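**Buying oats and rice in bulk, worth it for two people?**

**clokbridge_kate**
So the Collet market started doing bulk bins in January and I went a little nuts, lol. Came home with oats, rice, barley, you name it. I've been moving it all into glass jars because the bags kept splitting on me.

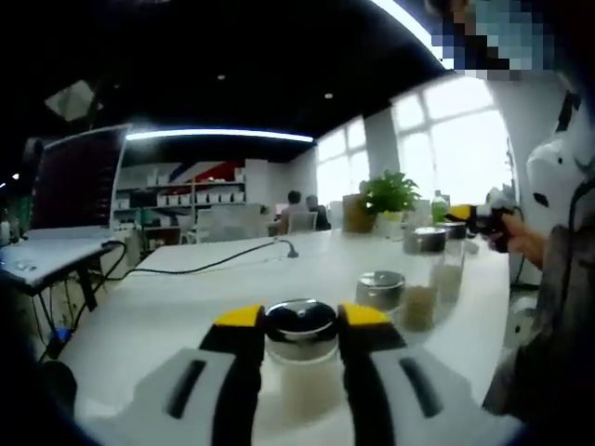 My question is how long oats really keep. My sister says 3 months, tops. The bin label says 5. We eat oatmeal maybe twice a week, so I'm never going to hit either one!

**pantrymoth90**
Mine go way past five months and taste fine. Smell them. If they smell like old crayons, toss them.

**jollar_dan**
Gotta disagree, I had a batch go bitter on me well before that. Kitchen gets up near 90 in summer though. I keep mine in the freezer now.

**pantrymoth90**
Well yeah, 90 degrees will do it. Mine's in a cool closet. White rice lasts forever either way.

**clokbridge_kate**
Freezer's full of soup, so closet it is. Anybody got a good barley recipe (not soup, please)?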